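Reabre la biblioteca de Tusadel, y yo ya tengo mi carné nuevo

¡Por fin! Después de un invierno entero mirando la persiana bajada cada vez que pasaba a por el pan, la biblioteca de barrio de Tusadel vuelve a abrir en marzo. Me enteré ayer por el cartel de la puerta, que sigue pegado con la misma cinta de siempre, y me faltó tiempo para cruzar la calle y preguntar (a los que vivimos al lado nos puede la curiosidad, qué le vamos a hacer).

Lo primero, los horarios, que es lo que me habéis preguntado todos. Abrirá a las 9 de la mañana y cerrará a las ocho y media de la tarde, sin parar a mediodía. Antes cerraban a la hora de comer y era un fastidio para los que salimos tarde del trabajo. El préstamo pasa de 15 a 21 días, y se podrá renovar por teléfono o en el mostrador, como prefiera cada uno.

La sala de lectura tendrá 51 plazas, todas con enchufe, y en el piso de arriba han dejado un cuarto para los que necesitan silencio de verdad. Yo soy más de leer abajo, con un poco de ruido de fondo y el periódico abierto, pero reconozco que en época de exámenes aquello era una guerra por las mesas de la ventana. Este año también habrá exámenes, claro, así que ya veremos cuánto dura la paz.

Lo que más ilusión me hace es el fondo nuevo. Han entrado 489 libros, entre novela, cómic, cocina y una balda entera de viajes que pienso vaciar yo solita. También llega la colección de revistas antiguas que estaba guardada en el almacén de la calle Amport y que llevaba años sin poder consultarse. Mi madre aprendió a hacer punto con una de esas revistas, o eso cuenta, y ya me ha hecho prometer que se la busco.
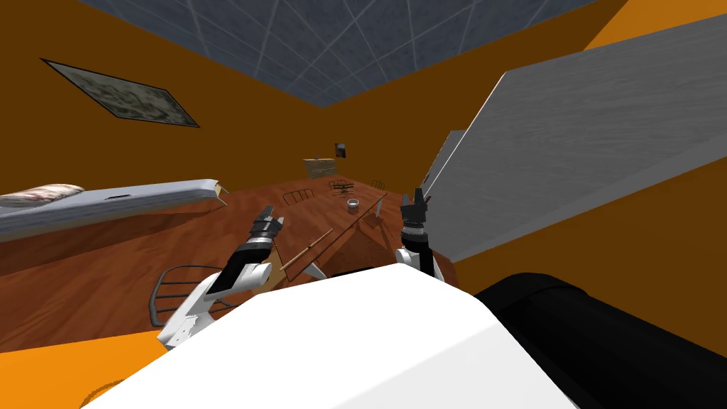
Interior de una sala con suelo de madera y cuadros en las paredes, en una recreación por ordenador.

De la obra se ha encargado la empresa Halim, que también arregló el año pasado el tejado del mercado. Tocaba cambiar la instalación eléctrica y, sobre todo, la calefacción, que el invierno anterior nos tuvo leyendo con el abrigo puesto. Han rehecho además la rampa de la entrada, mucho menos empinada que la de antes. ¡Con lo que costaba subir por allí un carrito!

¿Y las actividades? Pues vuelven casi todas. El club de lectura se reunirá a las siete de la tarde y empieza con relatos cortos, para que nadie se asuste con un tocho de entrada. La hora del cuento se queda en la sala infantil, y para el taller de encuadernación hay que apuntarse antes en el mostrador (son pocas plazas y vuelan, lo digo por experiencia: dos veces me he quedado fuera).

Para los que tenéis el carné antiguo, hay que cambiarlo. Es gratis y se tarda un momento, basta con llevar el documento de identidad. Los libros que se quedaron en casa durante el cierre se pueden devolver sin sanción hasta final de mes, así que mirad debajo de la cama. Yo he encontrado dos, uno de ellos de recetas y con una mancha de tomate bastante fea en la página del bacalao.

Quien venga de la zona de Tokeck puede bajarse en la parada del mercado y seguir a pie por la acera de la farmacia. La puerta de atrás seguirá cerrada por ahora, hay que entrar por la plaza.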